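Clubman rounds: is the new tyre rule fair to small teams?

Forum index > Grassroots racing > Rules and entries

golnar_k
Posted 2023-07-22

Hello all. I am Golnar Karimi, I drive in the Clarkerell Clubman series, second season. I read the new bulletin three times and I want to check that I understand it correctly.

From the next round every car must use the Pinon control tyre, and we must buy a minimum of 2 sets for the year. My old Deseo tyres still have plenty of life in them. The organiser says the control tyre will make the racing closer. I agree with closer racing, but I think the middle of the season is the wrong moment to do it. I paid my entry in March on the old rules.

Is anybody else in the same situation?

turn_nine
Re: Clubman rounds

Same here. But I will defend the organiser a bit. Last year the front three cars had fresh rubber every weekend and the rest of us were racing for fourth. If everybody is on the same tyre, a slow driver like me has at least an excuse less.

golnar_k
Re: Clubman rounds

I understand this argument. But the rich teams will still buy more sets than two. The bulletin gives a minimum and no maximum, so where is the limit on cost?

Mal-soon Ok
Re: Clubman rounds

Golnar, please look again at paragraph four. The maximum is there, only it is written badly. Tyres are marked at scrutineering and you can present one new set per round. I help at scrutineering, so I have had to learn it by heart.

I do not agree that the middle of the season is wrong. The old tyre is hard to get now. At the last round two cars stayed home for this reason.

pitwall_pete
Re: Clubman rounds

One new set per round is still a lot of money for a clubman. My whole car cost me $3,399 with the trailer. I would vote for one set every second round, and let people use up their Deseos in practice.

golnar_k
Re: Clubman rounds

Thank you Mal-soon, I found the paragraph and I was mistaken about the maximum. I still would prefer Pete's idea. In practice nobody is scoring points, so what is the harm?

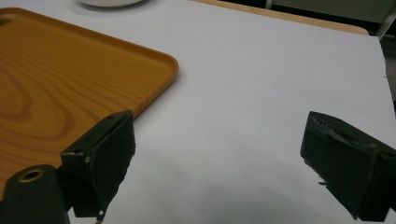
Re: Clubman rounds, wet weather tyres
Mal-soon Ok

Before somebody asks: the wet tyre stays free for this year. You may use any road legal wet, also the Ghasemi ones many people have in the garage. They do not count in your marked sets.

About practice, I will ask the clerk of the course. My own opinion is no, as it gives two different grip levels on the track at the same time, and I have seen what happens into turn one.

turn_nine
Re: Clubman rounds

We already have different grip levels, have you followed Pete on a cold morning?

pitwall_pete
Re: Clubman rounds

Rude, but fair. Does anyone have a good starting pressure for the Pinon on a light car? Mine is nearly 200 kilos under the class average with me in it.

golnar_k
Re: Clubman rounds

I have not tried them yet, sorry. If you test before me, please write the pressures here, cold and hot, and also the colour of the sky. I will order my sets on Monday.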